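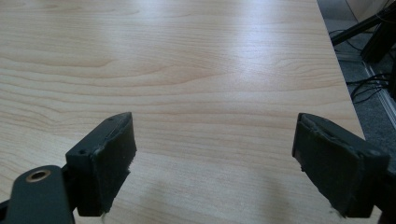

How long should the tabletop rest before its first cleaning?

Leave it for seven days after assembly, at normal room temperature, and keep liquids off it during that time.

4.3 First cleaning

Applies to all Zatono tables with a wood-grain top in satin finish. For gloss tops, see the Ramalho supplement.

1. Clear the tabletop completely. Remove any protective film left under the rim.

2. Wipe off dust with a dry microfiber cloth, following the direction of the grain.

3. Mix 13 ml of Fenent surface cleaner into one liter of lukewarm water. Do not apply the concentrate directly.

4. Dampen a second cloth and wring it out until it no longer drips.

5. Wipe from one short side to the other in straight, overlapping passes. Do not rub in circles.

6. Dry the top at once with a clean cloth. Pay attention to the joint between the top and the edge strip.

7. Look along the surface at a low angle, toward a window or lamp. Streaks show most clearly where the light reflects. Repeat steps 5 and 6 if needed.

CAUTION: Do not use steam cleaners, scouring pads, melamine sponges or products containing acetone. Damage to the satin finish cannot be polished out.

Note: A satin top looks paler under direct light and the grain may seem to fade in places. This is normal and changes with the viewing angle.

4.4 Heat and moisture

Place a mat under cups, pans and plant pots. The surface withstands contact heat of up to 70 °C for short periods – the edge strip does not.

Wipe up spills right away. Coffee, red wine and beet juice should not be left to dry.

4.5 Felt pads and scuffs

Fit felt pads to lamps, trays and other items that are moved across the top. Check the pads every September and replace any that are frayed or have picked up grit.

For dark scuff marks, use a white eraser with light pressure, then clean as in 4.3.

Replacement pads: Flirex, part no. 3084, self-adhesive.

Section revised January 23, 2018. Text: Elikem Adjei. Technical check: Anselmo Marinho.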